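L'association Betar ouvre son troisième jardin nourricier à Collbridge

Des parcelles cultivées par les jeunes du quartier, une cuisine partagée et des paniers pour les familles : la saison s'annonce belle !

COLLBRIDGE, septembre. Les premières blettes sont déjà hautes derrière l'ancienne école de la rue des Tanneurs. L'association Betar, qui fait jardiner et cuisiner les 11-17 ans depuis la petite serre de ses débuts, y inaugure ce mois-ci son troisième jardin nourricier, après ceux de la gare et du quartier Sturkness. Le terrain, mis à disposition par la commune, compte 55 bacs de culture, une mare, deux récupérateurs d'eau de pluie et une haie de petits fruits que les jeunes ont plantée eux-mêmes au printemps.

« Quand nous avons commencé à Sturkness, les enfants me demandaient si les carottes poussaient vraiment sous la terre. Maintenant ce sont eux qui m'expliquent quand il faut les éclaircir, et ils ont souvent raison », raconte Vega Tejada, fondatrice de Betar. « Ce nouveau jardin, ils l'ont dessiné sur de grandes feuilles, ils ont discuté pendant des soirées entières de la place des tomates (au sud, finalement, contre le mur) et ils ont tenu à garder le vieux prunier. Je suis ravie qu'ils aient gagné sur ce point ! »

L'an dernier, 88 jeunes ont participé aux ateliers de l'association. Les deux premiers jardins ont permis de composer 341 paniers de légumes, remis aux familles du secteur à la sortie des cours du soir. Avec le site des Tanneurs, Betar pourra accueillir deux groupes de plus par semaine, dont un réservé aux collégiens qui n'ont encore jamais tenu une bêche.

Une saison entière, du semis à l'assiette

Chaque groupe suit le même bac de la préparation du sol jusqu'à la récolte. Les séances commencent dehors, à 16 h 30, et se terminent à l'intérieur, autour d'un goûter préparé avec ce qui est mûr : soupe de courge, galettes de courgette, compote de prunes. On y apprend à reconnaître un sol tassé, à nourrir un compost, à lire une étiquette au supermarché, à comparer un encas du commerce et un encas maison sans faire la morale à qui que ce soit.
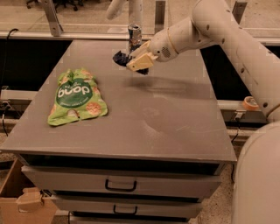
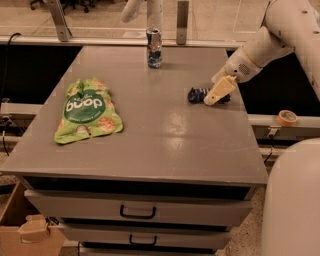
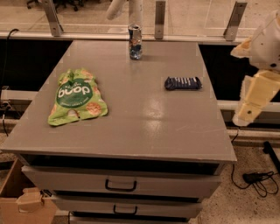 Kam-wah Tseng, maraîcher à la retraite et responsable des cultures, a choisi pour cette première année des variétés robustes qui pardonnent les oublis d'arrosage. Haricots nains, potimarrons, oignons rouges, chou kale pour l'hiver. Trois bacs sont laissés en expérimentation libre, et les propositions ne manquent pas : un groupe veut tenter l'arachide, un autre s'est mis en tête de faire pousser du riz dans une bassine. « On verra bien, dit-il. Moi, je leur ai fourni la bassine. »

La cuisine partagée, installée dans l'ancien préau, est équipée de plans de travail à hauteur réglable. Elle servira aussi le matin aux ateliers pour adultes que coordonne Chih-ming Hsueh, diététicien, autour des repas rapides et peu coûteux. Les recettes de la saison passée sont réunies dans un livret intitulé « Javier », du nom du coq qui régnait sur le premier jardin et dont les jeunes n'ont jamais voulu confier la page de couverture à un autre.

Un budget bouclé grâce au quartier

L'aménagement a été financé par la commune, par une souscription ouverte aux habitants et par la vente de plants au marché de mai, où les aromatiques sont parties avant midi. La terre végétale a été livrée gratuitement par une exploitation voisine. Le lycée professionnel a construit les bacs en mélèze, et ses élèves reviendront à l'automne pour monter un abri à outils et des bancs.

« J'ai été frappé par le nombre de parents restés pour donner un coup de main après avoir déposé leurs enfants », se réjouit Kai-wen Lo, président de l'association. « Certains n'avaient pas jardiné depuis leur propre enfance. On a vu passer des gestes, des mots, des façons de tailler venues d'un peu partout, et nous voulons absolument garder une place pour cela dans les ateliers. »

Inauguration et inscriptions

Le jardin sera ouvert au public de 14 h à 18 h le jour de l'inauguration, avec visite des bacs, échange de graines, dégustation de soupes et atelier de bouturage pour les petits. L'entrée est libre. Pensez à apporter un bol !

Les inscriptions aux groupes d'automne se font sur place ou à la permanence de Betar, à Sturkness, en fin d'après-midi. La participation est gratuite pour les jeunes de Collbridge, gants et bottes prêtés.

Contact presse : Chi-keung Hsieh, association Betar, Collbridge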